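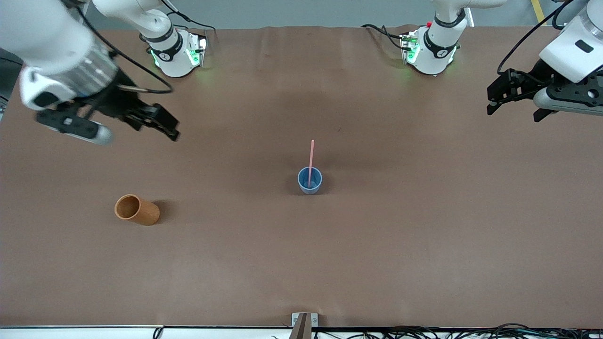
Marion Dunbar replied: the room card is fine at my end, so try the pool gate again after 18:00 and tell me what colour the light goes.

Hi Marion, me again! Tried it just now, red every time, and the kids were standing there in their armbands (not popular). The card opens lodge 22 and the spa door no bother. It's only the gate on the Eltgate side.

Update, 2023-07-02: Yanti on the desk at Osley spotted that our booking had us down as day guests for the pool. She's changed it and made a new card, and we got a green first go! Still waiting on the 17 pounds for the second locker though.

Liam Rudd
Status: open, refund pending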